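Speaker notes, Fiorella Palumbo
Pelthorpe session, 20th February
Sizing openings for cavity-nesting birds

Slide 1. Title. Thank Cecilia Agbeko for the survey data. Go straight to slide 2.

Slide 2. Entrance diameter decides which species can enter a nest box. Floor area and depth come second. State this before showing any table.

Slide 3. Tultovthorpe survey: 426 boxes, checked in November after the season. Old nests identified by material. 13 boxes had openings enlarged by woodpeckers. Those are excluded from the occupancy table. Read the exclusion aloud; it was asked about last time.

Slide 4. Metal plates. A plate around the opening stops enlargement. Fit it flush, with no sharp inner edge. Pause for questions on fixings.

Slide 5.

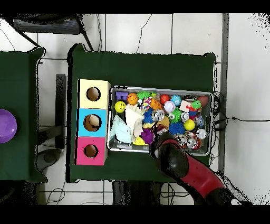
Diameter and position are separate variables, and most building plans treat them as one. An opening set low puts the brood within reach of a predator's paw. For diameter alone, compare the yellow, blue and pink boxes: one round hole each, and the blue box has the largest. In a nest box, a larger opening admits larger competitors. Keep the two variables in separate columns when recording.

Slide 6. Recording sheet. Measure width and height of the opening, since wear is rarely even. Hand over to Olanrewaju Lawal for the mapping section.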